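Rurnow Facilities > Holtport > Workplace Checks > Laundry and Desk Room

We use cookies to remember your site and language. Accept | Settings

Desk Wipe-Down by Robot: Shift Safety Checklist, with Comments

Site: Holtport, laundry and desk room
Completed by: Nadja Widmer
Date: 2nd July
Previous full check: November

Wiping the desks used to belong to the evening cleaners. The robot now does the tabletops and the cleaners do the setup, the edges and the final look. This checklist covers the changed job. Mark each line OK, ACTION or N/A and write a comment where one is needed.

Part A. Before the robot is switched on

A1. Personal items off the desk. OK.
A2. Loose cables unplugged and taken off the tabletop. ACTION. Cables are still being left on desks at the end of the day. The robot is not set up to lift one and wipe under it. Cleaners have been moving them, but this was never added to their task sheet. Add it.
A3. Cloth clean and placed within reach. OK. One cloth per desk, then into the wash bag.
A4. Crumbs and hard bits picked off by hand first. ACTION. Grit under a cloth scratches the surface. Two people on the shift did not know this step was theirs. 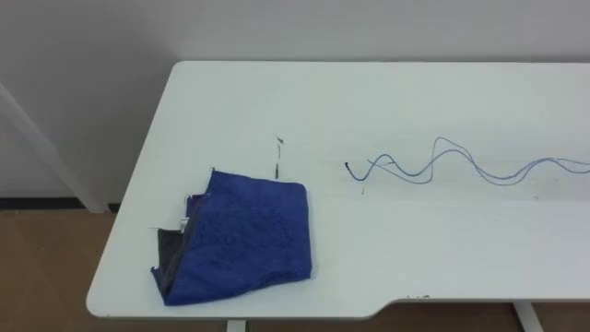
Clearing the desk takes longer than wiping it did, and the plan still gives us the old time for the whole job. The evening shift asked for that to be written down here, and for the minutes to be looked at before more desks are added.

Comment noted. The plan allows 263 seconds per desk from setup to final look. I timed one desk at 329, most of it spent on A2 and A4. Sent to Stöckli in planning with a request to change the figure. Until there is an answer, no one is to skip A4 to make up time.

Part B. While the robot is working

B1. Operator has the stop button in hand, not on a shelf. OK.
B2. Everyone else at least 3 meters away. ACTION. There is no floor marking, so people judge it by eye and they judge it differently. Tape ordered.
B3. Floor cables routed away from the walking path. ACTION. Anyone going to the washer has to watch their feet. Until there is a cover strip, laundry waits while the robot is on.

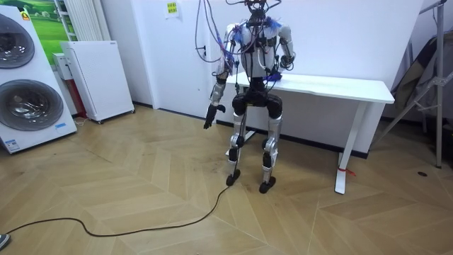
B4. No one uses the washer or dryer during a run. OK on the day, but this is the rule that causes the most friction. Laundry was done in between other jobs before, whenever someone had a free minute. Now it has to be planned. A run sheet on the door would help, showing start and expected finish.
B5. One named operator per run. OK. The operator does no other task. Two cleaners have asked to be trained for this and both should be put on the next Flurnilon course.
B6. Noise acceptable for normal talking. OK.
B7. Operator relieved after 60 minutes. ACTION. Relief was late. Watching closely is tiring in a different way from cleaning, and the break has to be treated as fixed.

Part C. After the robot has stopped

C1. Power off before anyone reaches across the desk. OK.
C2. Tabletop looked at from both sides under normal light. OK. Streaks and light marks are easy to miss from the front.
C3. Remaining marks finished by hand. OK. Ink usually needs a second pass with cleaner. Please record how many desks need it. At present this work does not show up anywhere, and the weekly report reads as if the robot did the whole desk.

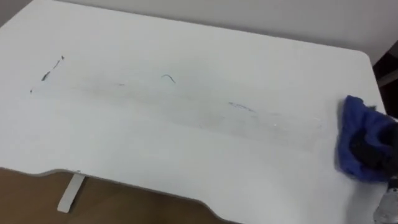 Item C3: desk surface with marks and smear, cloth in the gripper.

C4. Used cloth bagged, new one put out. OK.
C5. Any stop, bump or dropped item entered in the log. ACTION. The log is kept in the office, which is locked in the evening. Move it to the room.

Open actions
A2, A4: task sheet to be rewritten and gone through with the shift (N. Widmer)
B2, B3: tape and cover strip (site)
B7: relief times on the rota (shift lead)
C5: log moved (site)
Planned time per desk: waiting for Stöckli

Signed: N. Widmer

Recent in Workplace Checks
- Holtport: Stairwell lighting
- Cleaning products: storage and labels
- Flurnilon operator course: how to sign up
- Changes to evening shift tasks: questions from staff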